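The Second Hand

Simone Trindade had built the left gripper in December, and it was a good one. The right gripper was the problem. 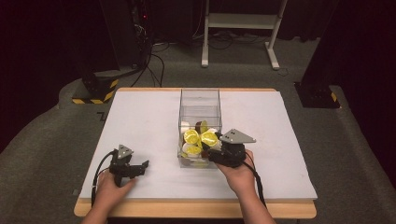

"Again," said Maiara. She sat on the floor of the workshop with the laptop on her knees, reading the numbers as they came.

Simone moved her right hand, and the jaws closed on something yellow in the clear box. She felt it through the handle, a small soft push, and then the push was gone.

"Did you drop it?"

"I did not drop it. It left."

They had named the pair Preker and Waler, after two brothers who repaired radios on the street where Simone grew up. Preker, the left one, did what it was told. Waler had a spring from an old Tedesside printer, and Simone believed that the spring remembered the printer. It pulled back a little at the end of each movement, as if there was still paper to feed.

"We can order a new spring," Maiara said. "It costs 11 reais."

"I know what it costs."

Her father had given her that printer. She did not say this, and Maiara, who knew it already, looked at the screen again.

Simone opened the jaws and went back into the box. This time she did not fight the pull. She waited for it, the way you wait for an old person on the stairs, and closed her fingers only after it had passed.

"What number is this one?" she asked.

"2,644."

"Write that it was slow," said Simone, and she started to lift.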